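Refinishing a bench top: hardwax oil or waterborne poly?
Leklow Shop Talk > Surfaces and Finishes 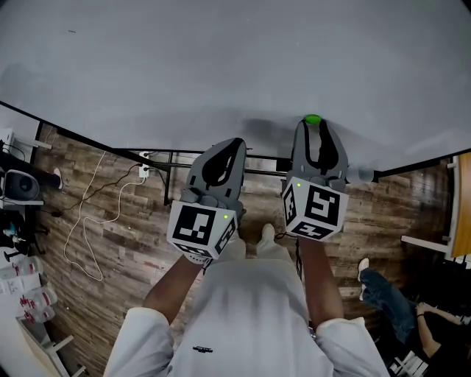

Pale gray top, black metal frame

nsemaan
2019-10-27
Looking for opinions on recoating a large work table. The old clear coat has worn through near the front edge and coffee leaves a ring within a few minutes. I want to keep the gray. Options are a pigmented hardwax oil or a gray base with waterborne poly over it. The room is heated all winter and humidity drops to 21 percent.

pinerton_joinery
Waterborne poly, satin, three coats minimum. Sand to 180 before the color goes down and use 320 between clear coats. Oil will not stop coffee if the cup sits overnight.

jhaddad
Disagree on the oil. I have a hardwax top that gets coffee, ink and contact cement every week. It marks, and then I rub out that one area with a gray pad and recoat it. Try a spot repair on poly and you will see the edge of the patch from across the room.

pinerton_joinery
Spot repair is only useful if you do it. Most people don't. A film finish can be ignored for years.

obsa_m
What is the substrate? If it is a laminate or a factory paint, neither of these will hold without a bonding primer. Put a drop of denatured alcohol on the underside and wait a minute. If it goes sticky, you have shellac or lacquer.

nsemaan
Birch ply, painted in July by the previous tenant and clear coated with something unlabeled. Alcohol did nothing on the underside.

obsa_m
Then scuff and recoat. Skip the oil. It has to soak into bare wood and you would need to take the whole top down to get that.

jhaddad
Fair, I assumed bare wood. Over sound paint I would go with poly too. I still would not do three coats in one day, whatever the can says.

rizk_a
Check the frame as well. If the top is screwed tight to steel through round holes it has no room to move, and any film will crack along the screw line. Slot the holes.

pinerton_joinery
Ply barely moves. Slotting is for solid wood.

rizk_a
At 21 percent I would still do it. It takes ten minutes with a round file.

nsemaan
Going with scuff, gray touch-up at the front, then poly. How long before I can put a vise back on it?

obsa_m
7 days at room temperature. Put cardboard under the vise base for the first month.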